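Frozen shoulder: the things you keep asking me
By Archana Mittal
August | 2 min read | 6 comments

How long does it take to loosen up?
Longer than you'd like, sorry! I see people at the Drimmont clinic who are reaching the top shelf again after a few months, and others who need well over a year. Mine was the slow sort (left side, and I'm left-handed, so you can imagine).

Should I push through the pain?
A stretchy, achy feeling is fine by me. Sharp pain that's still grumbling an hour later means you went too far, so do less next time.

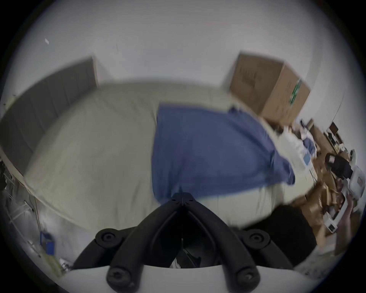 Which exercise do you start with?
Pendulums, nearly always. Lean forward with your good hand on a table, let the sore arm dangle and swing it gently in small circles for 2 minutes. I add wall walks once those feel easy.

How do I sleep?
On your back or your good side, with a pillow hugged under the sore arm. My colleague Efe Okoro swears by two pillows, but I just end up throwing one on the floor.

Do I need an injection?
Maybe, if the pain is keeping you awake. Ask your GP, and do mention it if you're diabetic.

50 shares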